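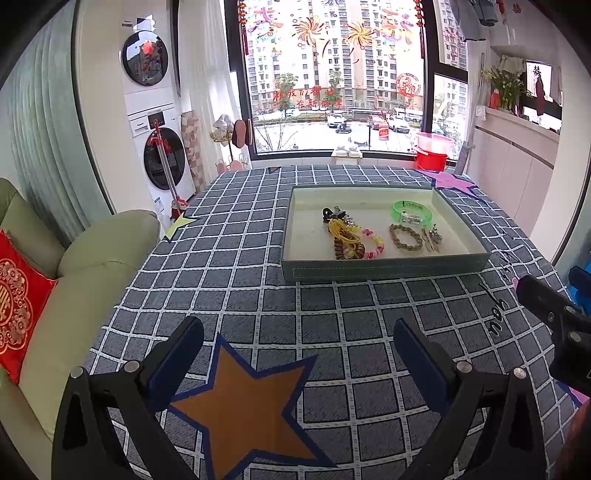 Default judgment in small claims, arrived late - can I undo it?
Posted by pukex in Courts and Small Claims

My hearing in Biltthorpe was set for 10 in the morning and I walked into courtroom 2 at half past. By then the judge had called the case, I didn't answer, and the other side got a default judgment for $415 plus the filing fee. There was a truck on its side on the county road and traffic wasn't moving in either direction. The plaintiff is Standance, the company that managed my last apartment. They say I owe for a lock change and a damaged door. I have the move-out checklist, and it has their manager's signature on it. I keep my mail in a shallow tray, the gray one with the cream inside on the plaid tablecloth, and the summons was in there for weeks, so I can't claim I didn't know the date. The clerk gave me a form called a motion to vacate and wouldn't say more than that. Has anyone here filed one?

tgallegos_ev wrote:
Yes, two years ago in Sandoval. File it right away. The deadline is printed on the judgment or on the sheet that came with it. You need a reason you weren't there and a reason you might have won. The second part is where most people write one line and get denied. Attach the checklist.
- Evaristo Gallegos

harborclerk wrote:
I disagree that traffic will get you anywhere. I sat through a whole morning of these in September and the judge turned down every one that said traffic. Her line was that people with a court date leave early. Did you call the clerk from the road?

pukex wrote:
I called twice. It rang through to a recording both times. The calls are in my phone log with the times.

harborclerk wrote:
That helps some. Print the log. I still wouldn't count on it.

Teodoro Aguirre wrote:
Harborclerk, it depends on the judge and the county. A closed road is different from being stuck at rush hour. If the sheriff or the highway department has a record of the crash, ask for a copy and put it behind the motion. Mine was granted with a tow receipt and nothing else. I drove 76 miles for a hearing that took four minutes.

Also, do not phone Standance and offer to pay half before you file. I did something like that with my old landlord and he brought it up in front of the judge.

tgallegos_ev wrote:
Agree on the crash report. I don't agree on the phone call. If they'll drop it for $200 I'd take that and skip the second trip. Get it in writing, though, and make sure they file something with the court saying it's satisfied.

pukex wrote:
I'd settle the door, maybe. The lock change is what bothers me. They say I never turned in my keys and I did, at the office, on my last day. I don't have a receipt for it.
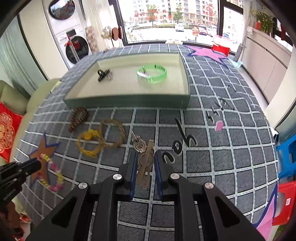

Bunch of keys, with the glass tray behind.

harborclerk wrote:
No receipt is a problem. Does the checklist have a line for keys?

pukex wrote:
It does. The box is checked, but the initials next to it are hard to read.

Teodoro Aguirre wrote:
Bring the original. A photocopy will make the initials worse. And ask for any other form from them with the same initials on it, a rent receipt or a repair slip.

pukex wrote:
I have a repair slip. Motion is filled out, crash report is requested, and the clerk's window opens at 8:30. I'll post when I get a hearing date.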